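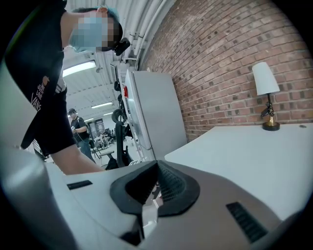

Recording by hand-held gripper has gone on through the spring, and I want to set out what I think the programme has bought us so far, which is less than the last report suggested. The method is simple enough: an operator holds the tool, does the task, and the camera on it keeps the recording for training. Most sessions still happen at the white desk by the brick wall, with the same table lamp standing on it. I raised that in November and it remains my main complaint. A policy that has learned from one desk and one lamp may have learned the desk and the lamp.

## Where we are

The target agreed with Piras was 4,000 usable demonstrations by the end of this phase. We have 2,297 after checking. Fulvio Martinelli's team recorded a good many more than that, but the earlier figure counted every press of the record button, including false starts and takes where tracking dropped out. I have stopped reporting it and would ask that it isn't quoted again.

Of the accepted set, nearly 1,000 are repeats of the first task, picking up a small item and placing it in a tray. They are clean and consistent. They are also very much alike, and I doubt the last few hundred taught the policy anything.

## Hand-held against remote control

The case for the hand-held tool was speed, and on speed it wins. Operators get through far more takes than they do driving the arm from the Esteo remote station, and they tire less. I accept that.

What I don't yet accept is that the takes are worth the same. A person holding the tool can twist a wrist or lean across the desk in ways our arm can't follow. When Fiorella De Luca replayed a sample on the Allotport arm, a fair share ran into joint limits. She has put a reach check into the processing step, and it throws out the worst of them, though only after somebody has spent time recording them. The remote takes are slow and jerky, but every one of them is by definition something the arm can do.

Fulvio disagrees with me here. He thinks operators can be trained out of the awkward grips in a session or two. He may be right — I'd like to see it in the rejection rate before we build a budget on it.

## Results on the arm

The current policy managed six out of 10 on the tray task at the recording desk. Moved to the Proria bench, with different lighting and a darker surface, it managed two. Ten trials is a thin test and I wouldn't defend either number strongly, but the drop is large enough to take seriously.

## What I propose

- Stop recording the tray task. We have enough.
- Move at least half the remaining sessions away from the present desk, beginning with the Proria bench.
- Keep the Esteo station running for one more phase, so that there is a proper comparison on the same tasks.
- Run the reach check during the session, so operators hear about a bad take while they can still redo it.

The last item needs a small amount of Fiorella's time and no new equipment. The second will slow us down, and the 4,000 target will probably be missed if it goes ahead. I would take a smaller and more varied set over the full number, and I'd like Piras to confirm in writing that this is acceptable before we change the plan.

Spending is within the agreed amount. The statement for the period to May 2023 is attached separately.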